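4.3 Recording the drawstring task

The Pretska arm learns knots from recordings of a person's hands. Carry out this section after the head camera has been fitted and its check completed.

1. Place the drawstring bags on the table, within easy reach.
2. Start the recording and wait for the tone.
3. Pick up one bag and work its cord with both hands, fingertips in view.
4. Lay the bag down and pause for two seconds before taking the next.
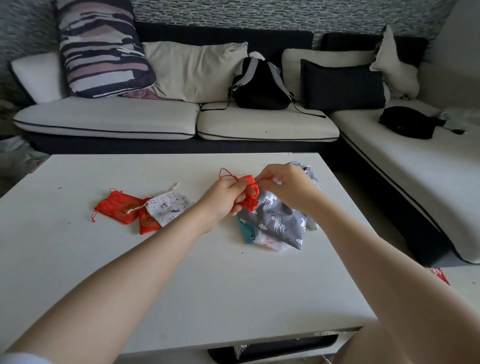
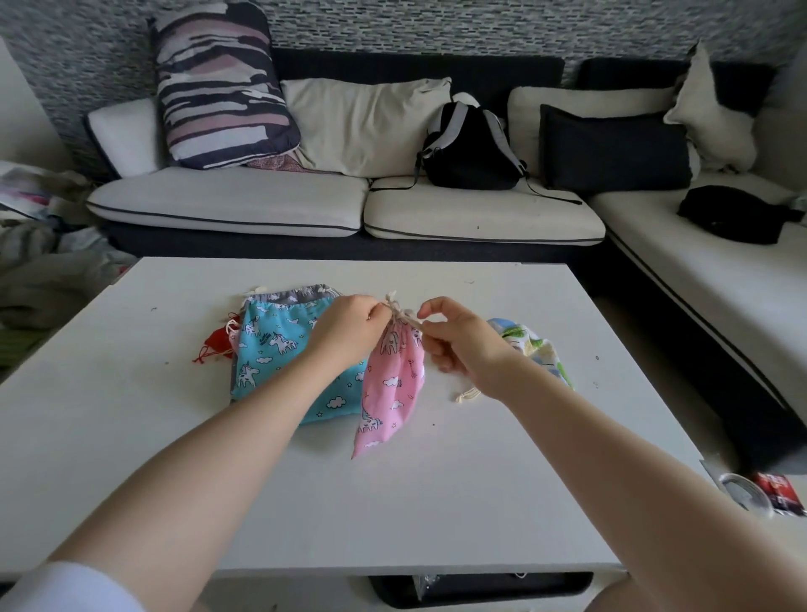

Both hands at the neck of the bag, over the table

Pretska Set-up Guide – page 91

5. Stop after 50 bags and save the set as one file.
6. Load the file from the Training menu. The arm must be parked.

Note: Mix bags of different colours and prints. Sets made with a single bag give poor results on thin cord.

Caution: Do not pull a cord tight against the gripper pads – it can cut the rubber. If a pad is marked, replace both pads and repeat the grip check in 4.1.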